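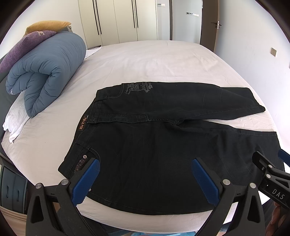

Ticket 138
Subject: Folded jeans won't stay folded in the Mundero drawer
Opened by: Naledi Ngcobo
Handled by: Gaetano Longo, Flaleo home storage help desk
Status: Closed

Naledi, 8:10 am
Good morning! I bought the Mundero dresser from you in March and I love it, I really do, but the jeans drawer is driving me up the wall. I fold everything on the bed (I strip it down to the fitted sheet first so I have a nice flat place to work), I stand the jeans up in a row the way your leaflet shows, and by evening half of them have slumped over and the drawer catches when I pull it. The black pair with the printed graphic near the back pocket is the worst. Is the drawer too deep, or is it me?

Gaetano, 9:35 am
Hello Naledi, and thank you for such a clear note. I doubt it's you, and I doubt it's the drawer either. Could you tell me how you make the first fold, and how many pairs are in the row?

Naledi, 9:50 am
Eight pairs. I lay them flat, bring one leg over the other, then fold the hem up to the waistband and roll what's left. My mother rolled everything, so I suppose I do too!

Gaetano, 10:20 am
Ah, I think the roll is our trouble. Heavy denim likes to open back up, and then it pushes on its neighbors. Please try this with the black pair:

Lay one leg over the other and smooth from the waistband down to the hem.
Tuck the pointed bit at the seat inward so the long edge is straight.
Bring the hem up to just short of the waistband.
Fold in thirds from the folded end, and press down with your forearm.
Stand it in the drawer with the smooth fold facing up.

Then take 2 pairs out of the row and see whether the drawer still catches. Six should leave you room to get your fingers in.

Naledi, 6:15 pm
Well, what a difference! The black pair stood up on the bed all by itself, even before it went in the drawer. With 6 in the row nothing catches. One lighter pair at the end still leans a little — it's a thin, stretchy denim.

Gaetano, 6:40 pm
I'm so pleased. For the stretchy pair, fold in half instead of thirds and lay it flat at the front. The Xaba divider would hold it upright too, but please don't buy one just for that, a shoebox lid does nicely. May I close this?

Naledi, 6:55 pm
Please do, and thank you for your patience. The other two pairs are going on the closet shelf. Warm wishes from Ikulville!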